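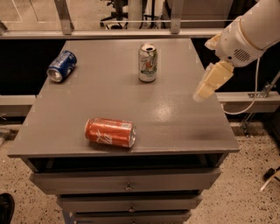 April, early evening

Slow start. Rain on the roof until mid-morning and I didn't feel like going out in it, so I finally got on with the back room. It has been on my list since the end of summer.

Did the shelves first. Took everything down, wiped them, put about half of it back. The rest is in two bags by the door, one for the op shop and one for the tip. Found the instruction book for the Zoteo heater, after I'd already thrown out the heater. Also found the good scissors.

The grey drawer cabinet took most of the day. I bought it at the Lastanley clearance for $8 and have never once organised it. Every drawer was a mix of everything - batteries, string, picture hooks, a jar of screws from the old house. Tipped the lot out on a sheet on the floor and sorted it from there. Top drawer is now tape, pens and scissors. Second is batteries and globes. Third is hardware. The bottom one is papers, and it still sticks halfway. I rubbed a candle along the runners and it went a little better for a while. I'll have to take it right out and look at the back corner, where I think something has slipped down.

The top of the cabinet is where the soft drink cans end up. There was a Coke lying on its side near the front, a blue one on its side over towards the left, and a 7UP standing up at the back. They go in the recycling with the kitchen ones. The bag in the laundry is nearly full again, so I did a count while I was at it: 161. The depot at Tretovness pays ten cents each, so that's $16.10, and I may as well wait until I'm going over that way for something else. Last time I made a special trip and the queue was out to the road.

I want to keep the top of that cabinet clear from now on. It's a good height for folding towels or opening mail, and the surface wipes down easily. It shows the light, though. Any smear on it and you see it as soon as you come in. Used the spray and then a dry cloth, which is better than the spray on its own.

Lunch was the last of the soup with toast. Ate it standing up.

Spent too long on the papers in the afternoon. There was a receipt from 1982 for a Olatunji sewing machine, folded inside a pattern for a child's coat. I don't remember the coat being made. The machine went years ago but I kept the receipt and put it in the tin with the old photos. Rates notices back to 2000 were in there as well, and I can't see any use for those. Shredded up to the first jam, then unplugged it and picked the bits out with tweezers. The rest can go in the fire when the weather turns.

Rain stopped before four. Went out and emptied the gauge, then picked up the branches that had come down along the fence. The lemon tree is fine. Ground too soft to mow.

Back is a bit sore from the floor. Next time I'll sort things on the kitchen table.

To do - candle or soap for the bottom drawer again, AA batteries (none of the loose ones were any good), new liner for the kitchen bin, ring about the gutter. Leftover chicken for tea, and an early night.

Contact | Copyright, all entries by the author | Back to top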